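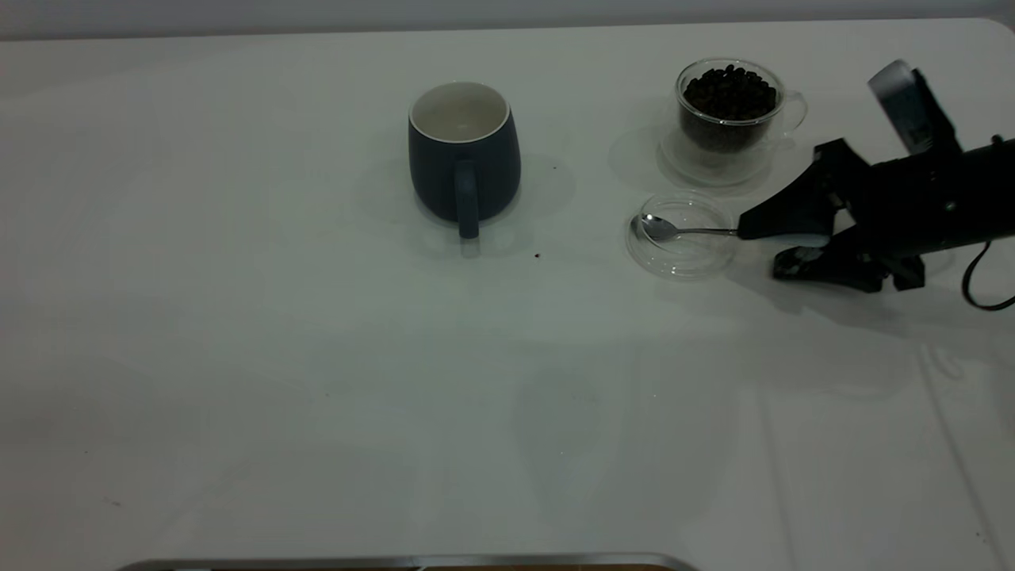
The Lalier Home Coffee Club — Members' Blog

Home | Posts | Brew Notes | Swap Shelf | Join In

So I've been using the same coffee setup at home for years and never gave it a second thought, and then Sibel Ertürk came to stay for a long weekend in June and asked me (very sweetly, she is always sweet about it) why I kept my beans in the bag with a clothespin on it. I didn't have an answer! I still don't. The clothespin was there when I opened the bag and it stayed there.

Anyway, that got me going, and I've spent the last month fussing over my little coffee corner. It's a white table against the wall and it shows every single crumb, but I love how things look on it. I've stopped apologizing for the crumbs. If you grind beans and eat toast in the same spot you're going to have crumbs.

First, the mug. I have a whole cupboard full of them and I keep going back to the navy one. It's matte on the outside and off-white on the inside, with a bit of a barrel shape that gets wider near the bottom, and it sits so solidly that I've never once knocked it over. The light inside matters more than I would have guessed. I had an all-black mug from my old office and I could never tell how much milk I'd put in, I was just pouring and hoping. With a pale inside you can see the color change as you go. Doğukan says I'm overthinking it, but Doğukan drinks his coffee from a jam jar, so.

Then the beans. I've started measuring the day's beans into a clear glass cup with a loop handle, the one that came with its own little glass saucer. I filled it nearly to the rim for this post, and that's way more than I'd get through in a day, but look at them! So dark and shiny. They're from a bag of Plerkum dark roast that Menaka Wijesinghe brought to the swap, and if you like it on the smoky side you should ask her about it. I find it a tiny bit bitter in the afternoon and perfect at 7 in the morning.

I know, I know, glass cups are not storage. Rajitha has already written to me about this. The rest of the bag lives in a tin with a tight lid in the cabinet, away from the stove, and only what I'm using comes out. I just like having them where I can see them while the kettle's going. The smell alone is worth it.

The thing I'm happiest with is the smallest one, and it cost me 90 cents at the thrift store on Himus Street. It's a shallow glass dish, round, so clear that you almost lose it on the white table, and all it does is hold my teaspoon. That's its whole job! For years I put the wet spoon straight down on the table and wiped up the ring later, or forgot to and scrubbed it off the next day. Now the spoon goes across the dish and the drips go in the dish. I bought two so that one can be in the dishwasher.

Sajib asked at the last meetup what I do for the actual brewing, and the answer is boring: a French press, water just off the boil, four minutes. I tried being scientific about it for a while and wrote everything down in a notebook, and the only thing I learned is that I like it stronger than I thought I did. These days I weigh the beans when I remember and eyeball it when I don't. (Rajitha, please don't write to me about this one as well.)

What I haven't sorted out is milk. I don't have a small pitcher that goes with the glass pieces, and the carton looks awful sitting next to them. I saw a nice one at Chowdhury's but it held enough for a whole family, and I'm only making one cup. If anybody has a really small glass pitcher they don't use, bring it to the next swap and I'll trade you a jar of my apricot jam or the office mug, your pick. The spout has to pour clean, though. I've had the dribbly kind and I'm not going back.

Oh, and Sibel, if you're reading, the clothespin is on the laundry line with its friends. I've got a clean mug waiting whenever you want to come back, and there's still plenty of the Plerkum left.

Recent posts
Menaka's notes on dark roasts
Cold brew in a pickle jar, part 2
How to get coffee stains out of a tablecloth
What came home from the swap shelf
Rajitha on tins, lids and stale beans
Comments on this post (4)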